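Clesley Tabletop Kit: README and Data Card

Maintained by Stonent. Card last revised February 28, 2022.

What you receive

Clesley is a simulation kit for tabletop manipulation. It contains a simulated work table, a library of object models, a set of task files, and recorded episodes made with these tasks. It is made for teams who want to train or check a control policy before they go to the real arm. A buyer receives the kit as one archive and may install it on any number of machines inside the same organization.

There are two editions. The Base edition has the table, the objects and the task files. The Full edition adds the recorded episodes and the scoring tool. Unless a section says "Full only", it applies to both.

Clesley was developed from our older product, Clamumano. If you are a Clamumano customer, please read the section "Moving from Clamumano" before you unpack anything, because the folder names are the same and one will write over the other.

Requirements

A 64-bit Linux system. Windows is not tested by us, although two customers wrote that the Base edition starts there.
A graphics card that the renderer can use. Without a card the physics still runs, but image output is slow, and we do not recommend it for training.
Free disk space of 13 GB for Base. For Full, please look at the size printed on your delivery note, as it depends on which episode packs you ordered.
A license file, sent by email separately from the archive.

Installation

1. Unpack the archive in an empty folder.
2. Copy the license file into the folder named "license". Do not rename it.
3. Run the script setup.sh. It asks for the path of your Python environment.
4. Run check_install. The last line must be "all checks passed".

If check_install stops at the renderer check, the usual reason is an old driver. Update the driver and run the script again. It is not necessary to unpack a second time.

The license is valid for 365 days from the day of the first start, not from the day of purchase. After this time the episodes remain readable, but the simulator does not start.

The scene

Every task happens on a white table in front of a plain pale wall. We kept the background simple on purpose. In Clamumano the table had a printed pattern, and many policies learned to use the pattern for finding their position, which of course did not help on a real table. If you want a richer background, you may put your own texture files in the folder "user_textures" and switch them on in the scene file.

On the table there can be a tray, which is the target in the "place" tasks and the starting area in the "take out" tasks. The other objects are selected from the library and set down by the layout generator. The generator uses a seed number, so the same seed always gives the same layout on the same version of the kit. Between versions this is not guaranteed.

Camera views are saved together with the joint values of the arm. The views do not always contain the whole gripper or the whole object. This is close to what customers have in their laboratories, and a policy must be able to work with it.

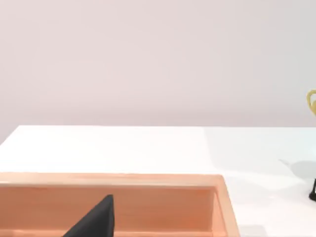
Tray with one gripper finger inside, low view across the table.

The objects

The library is mixed: trophies, bottles, potted plants, an hourglass, crates, small racks and so on. We did not try to model one kitchen or one workshop. The idea is that the shapes make different difficulties for a gripper with two fingers. Trophies have thin handles and a heavy-looking cup on a narrow stem, and the fingers can catch a handle when the plan was to go around it. A plant has leaves, which hide the pot from above. An hourglass has a clear part in the middle, and depth estimation often fails on clear parts. A bottle is easy to grasp but easy to push over.

Each object has a folder with the visual mesh, the collision mesh, and a text file with mass, friction and the suggested grasp points. The grasp points were set by hand. You may change them, and the simulator reads your values at the next start.

Collision meshes are simplified. For most objects this makes no difference. For the objects with handles, please know that the hole of the handle is open in the collision mesh only when the file says "handle_open: yes". Where it says "no", a finger cannot pass through, even if in the rendered picture it seems that it should.

Tasks

The kit has 4 task families.

Place: an object from the table must go into the tray.
Take out: an object in the tray must go to a marked area on the table. The marker is in the task file and is not drawn.
Clear path: objects must be moved until a given line on the table is free.
Upright: an object lying on its side must stand again.

A crowded layout is where most policies lose their score. 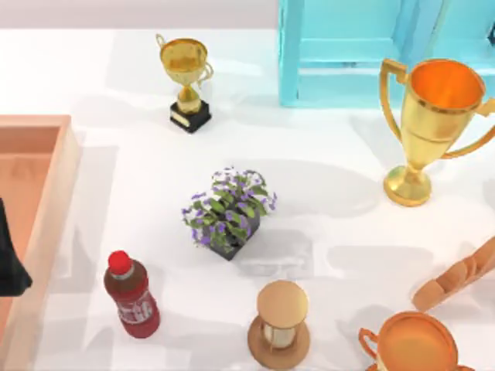 The reason is normally not the grasp itself. In our internal runs the arm finds the correct object and closes on it well, but on the way to the tray it touches a neighbor. The scoring tool counts this as a disturbed object when the neighbor has moved more than the limit in the task file. The default limit is strict. If your application allows light contact, raise the value, but write in your report that you did so, otherwise your numbers can not be compared with the numbers of other users.

Shadows are switched on by default. They are soft, and when many objects are near each other they lie one over another on the table. A segmentation model which was trained without shadows may mark them as objects. There is a switch "shadows: off" for testing whether this is your problem. We advise to switch them on again for the final training.

Recorded episodes (Full only)

The episodes were recorded in simulation by an operator with a hand controller. Nothing in this part comes from a real robot. Each episode has the camera images, joint values, gripper opening, the pose of every object at each step, and a result field with one of 3 values: success, failure, or stopped. "Stopped" means that the operator ended the recording early, for example when the target object had rolled to a place which the arm can not reach.

We did not remove the failures. Some customers asked for a clean version with successes only. You can make it in one step with the filter script, using the result field.

There are no people in the episodes and no personal data. Operator names are not stored.

Known problems

The hourglass has no moving sand. The sand is part of the mesh, and it stays in its position when the object is turned.

Liquid in bottles is also fixed. The mass is correct for a filled bottle, but the liquid does not move, so fast motion looks more stable than it would be in reality.

The thin handles of the trophies may shake a little when the gripper holds them with full force. Reduce the gripper force in the scene file until the shaking ends.

With some seeds the generator puts a large object very near the edge of the camera view. It is a correct layout and the scoring works. If you do not want such layouts, use "margin: wide".

The Upright tasks are the weakest part of the kit at this time. Friction between a lying object and the table is higher than we would like, and a policy may learn to push where on a real table it must lift. A correction is planned for the June release.

Moving from Clamumano

Rename your old folder first. Then install Clesley as described, and run convert_tasks on your own task files. Task files for Place and Take out are converted fully. Clear path files need the new field "line_width", which the script fills with a default value. Please check this value by hand. Upright did not exist in Clamumano.

Old policies can be loaded, but camera height is different, and we saw lower scores until they were trained again with new images.

What the kit is not suitable for

Please do not use Clesley for safety approval of a real cell. Contact forces in the simulator are good enough for learning, but they are not measured values. We also do not recommend it for food handling, cloth or cables. There are no soft objects in the library, and the physics settings were not chosen for them.

Hardware

The gripper model in the kit follows the dimensions of the Grewal two-finger gripper, with the dark finger set. Grewal is sold separately, and the kit works without it. If you have another gripper, put its description file in the folder "grippers" and change the name in the scene file. The finger length must be entered too. When it is missing, the simulator takes the Grewal value, and then the fingers may go through the tray floor or stop above it.

Support

Support by email is included as long as your license is valid. Please send the output of check_install, the seed number, and the task file. Without the seed we can usually not repeat the problem. We answer in English or in German.

License

The kit may be used for research and for internal product development. You may publish images and scores. You may not pass on the meshes or the episodes to third parties, also not in changed form. Policies that you trained with the kit belong to you.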